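The goats of Lornemia have won again

I know I said I wouldn't write about the goats any more. I promised my editor, and I promised my mum, who thinks I've got a bit obsessed. But then the village of Wadano went and held its September election for Keeper of the Clock, and a goat got 453 votes.

Four hundred and fifty-three! There are only 400 people living in Wadano, and that's counting the ones who moved down to the coast and only come back for the plum fair.

The goat's name is Bako. She's brown, she's bad-tempered and she has one horn that points forwards and one that points at the sky. She didn't give any speeches. She stood on the steps of the bakery for most of the morning, ate a hat, and went home. Her rival, Babak Kordestani, has wound the town clock for 24 years without missing a day, and he knocked on every door in the village (twice, in the case of the Upper Lane, where they're a bit deaf).

I rang him up to say sorry. He was very good about it.

"I voted for her myself," he told me. "You should see her on a ladder." 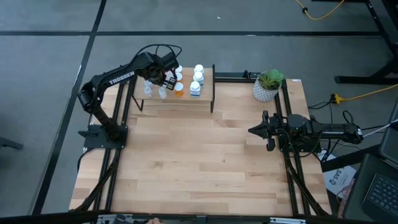 2 min read

So what does a Keeper of the Clock do? Well, you climb the tower at six in the morning and you turn the big brass handle until the clock tells you to stop. It's an old clock and it does speak, though only to say "enough" and, once a year, "happy birthday". Then you come down again and everyone in the square gives you a bun. I think we can all see why a goat might want the job.

As for the extra votes, I've asked around, and the best answer I got was from the woman who runs the Bakby ferry. She says the goats up on the ridge have been learning to hold a pencil. They do it with their lips. She's seen them practising behind the cheese shed, drawing little crosses in little boxes, very neat, and then eating the paper.

The village council says that's nonsense and the count was fair. I'd only point out that the council has a new chairman, and that he came to the door in a very long coat and wouldn't take his hat off, and that when I offered him a biscuit he ate the packet.

Bako starts work tomorrow. Babak is staying on to do the handle, as she hasn't got hands, and she'll be doing the buns. He's been told he can have the crumbs if there are any. There was a small parade last night with a drum, and all of Lornemia seemed to be out on the hillside watching it, chewing.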